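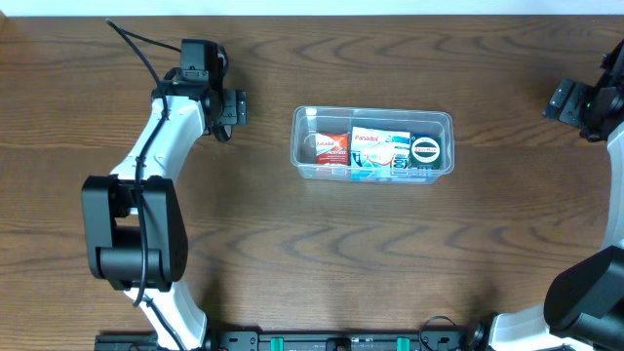 The grain on the wooden table

Tandora Cricket started with one borrowed kit bag and a girls' side that could barely raise a team. We now have 65 players, from juniors to our women's first eleven, and we're so glad you've found us!

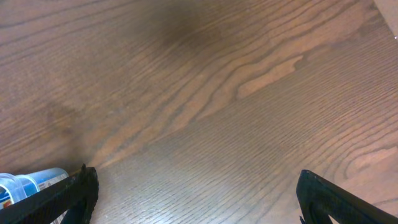 Written by Shabnam Bajwa

I look after the fixtures and Suqin Zou coaches – she's patient with beginners, and with me. Nets open again in September, so do come along and have a bat, even if you've never held one.

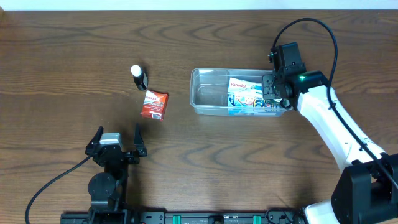
Panadol, a small bottle and a clear tub on the table

Whites can be borrowed. Ask Uzma Sethi.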